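Simulated gripper comparison: parallel jaw vs adaptive, same arm, same cube
Forum > Manipulation > End effectors

kestrel_row
Posted Monday, 09:12
Trying to settle which controller settings to carry over to the real cell in February. Setup is a rendered table-top world in Divunden, white arm, black parallel-jaw gripper, magenta cube as the workpiece. Two controllers: the stock Trullov position controller, and the Giltitach one with force limiting switched on. I ran 2,040 attempts on the first and 2,242 on the second. The counts differ as the second batch ran overnight and I let it finish.

Failures (cube not held at the end of the lift): 447 for Trullov, 399 for Giltitach.

Grasp is top-down, gripper vertical, cube held just clear of the planks before the lift proper. The booklet and the round dish stay on the table as clutter. 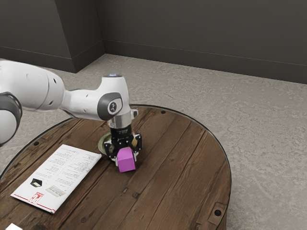

Settings common to both
Physics step, friction on the pads and cube mass are identical. Closing speed is identical. Only the controller changes. Cube start position is random within reach, yaw is random, dish and booklet are fixed.

ostler
Posted Monday, 09:40
That's 21.9 per cent against 17.8. Both are poor for a cube. What friction model are you using on the pads? If it's the default point contact, the cube will pivot between the jaws whichever controller you run, and you're mostly measuring that.

kestrel_row
Posted Monday, 09:58
Default, yes. Single point per pad. I took the view that it hurts both equally.

ostler
Posted Monday, 10:05
It doesn't. Force limiting changes the normal force, and with point contact the torsional resistance is zero at any force. You've removed the thing the limiter would trade against. Switch to patch contact and rerun.

C. Buchanan
Posted Monday, 10:31
I disagree with ostler on the priority. Patch contact matters once you lift and swing. For a straight vertical lift with the jaws centred, the moment is small. I'd look first at where the failures are. If they bunch around the dish, it's a planning problem and the controller hardly comes into it.

In the grasp below the cube is sitting right in front of the dish, and from this side the fingers cover part of the rim. I'd want the clearance logged for every attempt with the cube that close. 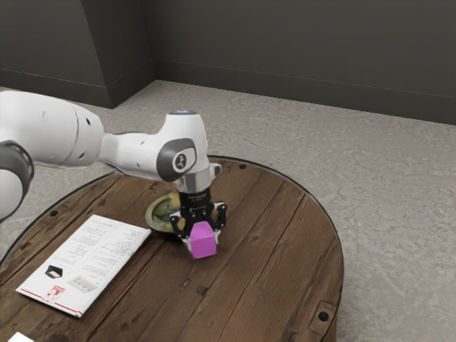 My own habit is to split the table into sectors and report each one separately. A single failure rate over the whole top hides too much. Also check whether your collision shape for the dish is the mesh or a convex hull. A hull fills in the hollow and you get contacts that don't exist.

kestrel_row
Posted Monday, 11:17
It was the hull. Sector split will take a while, I didn't log start positions for the Trullov batch.

ostler
Posted Monday, 11:24
Then the two batches aren't comparable anyway. Same seeds for both, or it's two separate experiments.

tin_lid
Posted Monday, 12:02
Has anyone got the Ostapchuk controller to load in Divunden? Mine drops the gripper joint on import — arm moves, jaws don't.

C. Buchanan
Posted Monday, 12:20
Mimic joint on the second finger. Declare both as driven and couple them in the controller. Start a new thread if that doesn't do it.

kestrel_row
Posted Monday, 14:45
Rerunning with fixed seeds and the mesh dish. Leaving point contact for the first pass, patch for the second, so the two changes can be told apart.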